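Demonstration gathering (robot learning)

From the Clerside Automation Wiki. This article needs more sources. See also: teleoperation, imitation learning, bimanual cell.

Demonstration gathering is the work of recording a robot doing a job so a learning system can copy it later. One recorded run is called an episode. An episode holds the joint angles, the gripper openings and the camera views, all on one clock. No hand-written path. The model sees many episodes and works out the motion for itself – or fails to, which is common with soft parts.

Soft parts are the hard case. Cloth, foam, cable, shoe insoles. They bend when gripped, slide over each other, and look much the same from the side. Insoles are popular for two-arm work becuase they are cheap, flat and come in colors that are easy to tell apart.
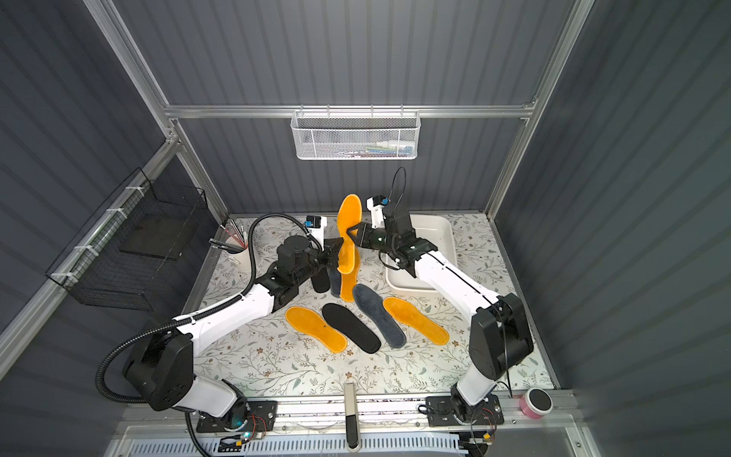 Two-arm cell with insoles on a patterned mat. Yellow insole held in the right gripper.

Layout

The Mullent layout is the usual one for small parts. Two arms bolted along the front, back and side walls closed in, a work surface between. Tray near the back right. Plain walls help: fewer things for the model to latch onto by mistake. A printed mat does the opposite and some groups want exactly that, so the policy doesn't depend on a blank table.

Cameras at each wrist plus a fixed one. The wrist view matters most at the moment of grasp, the fixed view for everything else.

Procedure

Start pose first, both arms. Parts set out by hand, positions changed between episodes. Then record, stop, label. Labels at minimum: task name, operator, good or bad. Bad runs get kept but flagged. A session in the Halim set runs to 200 episodes, with a break every 10 for the operator. Tired operators make jerky data and the model learns the jerks.

Halim Notes, vol. 5

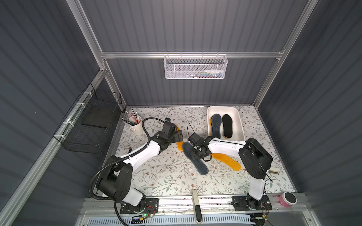 Halim Notes, vol. 5, p. 10

Part order is a known problem. If the same color is always picked first, the model ties the color to the order and stalls when that color is missing. Rocío Mosquera wrote this up for the Dernari project and suggested shuffling the layout before every episode, colors included. Overlapping parts should be in the set too. Two insoles side by side in a tray is a different picture from two insoles on a mat, and a policy trained on one only will do badly on the other.

Size of set

No agreed number. The Dernari insole set has 1,599 episodes after cleaning. Baptiste Bailly argues that variety counts for more than size, and that a small set with mixed starts beats a big one with out them. Others disagree, mostly on the grounds that mixed starts are slow to set up. 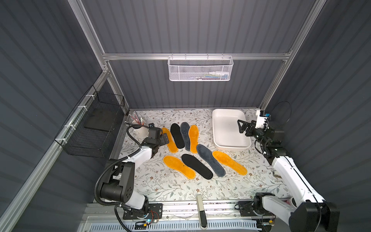 Slow is right. Laying parts out by hand can take longer than the episode itself, and it's the step people skip when the day runs long. Some groups print a list of random layouts beforehand and work down it. Others let the operator choose, wich tends to drift toward neat rows after a while.

Common faults

Clocks out of step between arm and camera. Gripper closing on two insoles at once. Camera knocked between sessions and not recalibrated. Operator pausing mid-motion – the model copies the pause.

References

Mosquera, R. Part order in two-arm sets. Dernari project notes, August.
Bailly, B. Mixed starts. Halim Notes, vol. 5.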